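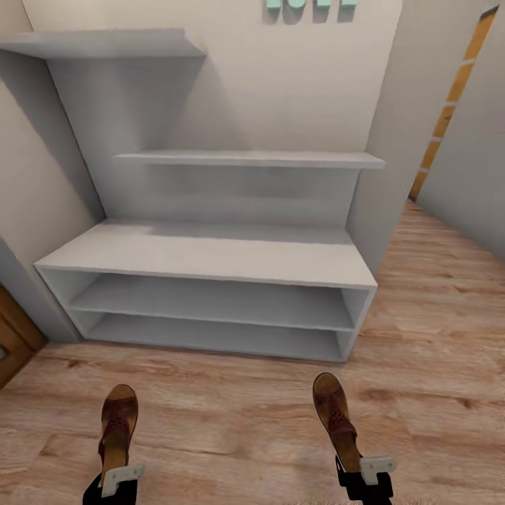 Plekon sets aside second-round money for two-arm units

Sat 28 January

Plekon has approved the second round of its equipment plan, covering two-arm units for household tidying work at the Flanda site. The budget line was held over from the first round while simulation results were reviewed.

The shoe task was used as the main planning case. Each arm carries one sandal, gripped at the heel with the toe facing the shelving, and the pair is to go into a low open cabinet with two compartments. The task was modelled in simulation before any hardware was priced.

Two suppliers were compared. Ketach quoted $2,629 per gripper pair, with flat fingers included. Esteban quoted a lower base price but charges $298 for each replacement finger set, and its wrist mounts would need an adapter plate at $631. Plekon has chosen Ketach for the grippers and left the arms to a separate tender.

Delivery is expected to take about 17 weeks from the date of order. Floor marking and power work at Flanda will be paid for out of the existing maintenance budget and is scheduled for March.

The plan does not cover mobile bases. A low cabinet puts the lower compartment at floor level, and the reach needed there will be used to set the minimum arm length in the tender. Spare fingers, cabling and operator training are listed as separate items.

Tender documents will be available from the Plekon purchasing office once the reach figures have been signed off.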